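Prarnevwood Home Study Grants
Second progress report to the Ojeda Fund
9 November 2018

Period covered

This report covers the second half of the grant year. The first report dealt with setting up the program and choosing households. Most of the money since then has gone to printed course materials, tutor hours and small grants toward furniture.

Enrollment

We have 40 adult learners enrolled, which is the number we agreed to in the proposal. Four learners left during the period. Two moved out of the area and two changed to shift work that did not fit with the tutoring hours. All four places were filled from the waiting list. The replacements started later than the others and will need extra tutor time in the new year to finish the basic math course with everyone else.

Course materials

The printed workbooks came from Rekent. The first delivery was missing the answer sections for the reading course, and we had to send tutors out with photocopies until the corrected sets arrived. Rekent did not charge for the second delivery. Learners have told us the print in the math workbook is too small, and we have asked for a larger type size in the next order.

Tutoring

Tutors logged 2,561 hours of contact time from the start of the grant. Most of this was by phone, with home visits for those who asked for them. Evening calls are still the most popular and we do not have enough tutors free at that time. We moved some daytime hours to the evening, but this left a gap for learners with school-age children, who prefer to study in the morning. We have not solved this yet.

Sestesov branch

Work in Sestesov started late. The room we planned to use for the weekly drop-in was not available, and we had to find another one with step-free access. The drop-in now runs in the library annex. Attendance was low at first and has improved – mainly through word of mouth from learners already on the phone program.

Spending

Spending on materials is under budget. Travel is over budget due to the extra visits in Sestesov. We ask for permission to move the unspent materials money to the travel line. A revised budget sheet is attached.

Furniture grants

Small grants for desks, chairs and lamps remain open to all enrolled learners. Demand was higher than we expected and the line is nearly used up. Built-in desks took longer to approve than ready-made ones, as each needed a quote.

Plans for the next period

Tutor training is set for December. We will also test a shorter entry assessment, as several learners said the current one put them off. 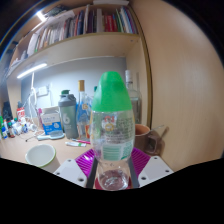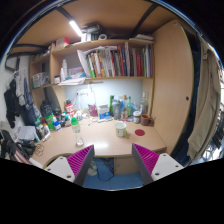 Study desk with a green-capped plastic bottle.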